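Rechercher sur le site... OK

Lettre aux auteurs - vendre sans s'épuiser

Vite fait, entre deux relectures. La liste de diffusion d'abord, les réseaux ensuite. Dileda m'a ramené 22 inscrits en août, Tarkus zéro.

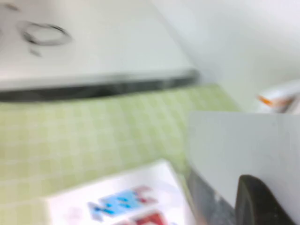

Côté bureau

Chez Ofori, le recueil de Hamidreza Rostami : 1,246 lecteurs par mail. Pas de pub. Un extrait par envoi, 15 lignes maxi, et un lien - un seul.
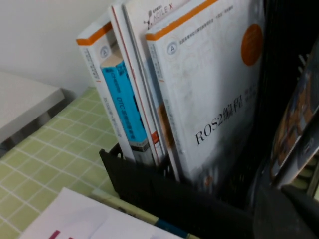

Des livres dans leur range-dossiers noir

Pour la page auteur, bio courte, photo récente. Et votre adresse mail, pitié, pas un formulaire cassé.
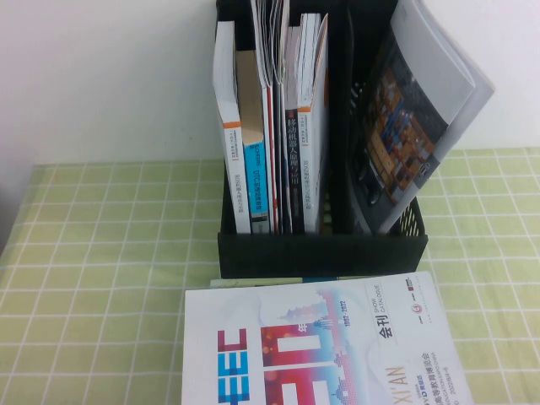 Dernière modification : 17 mars 2019

Les chroniques, maintenant. Demandez poliment, relancez une fois, puis laissé tomber. Jostness répond, mais lentement. 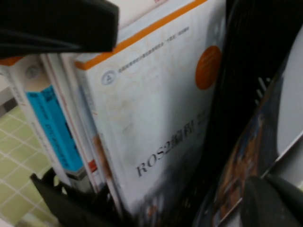 Votre couverture est votre avatar, gardez la même partout. Une couleur qui revient sufit. Un fond clair avec une bande orange en haut, par exemple, ça se repère même en vignette.

Classé dans : Autoédition, Promotion

À lire aussi
Choisir son titre
Newsletter : quel rythme ?
Salons, le bilan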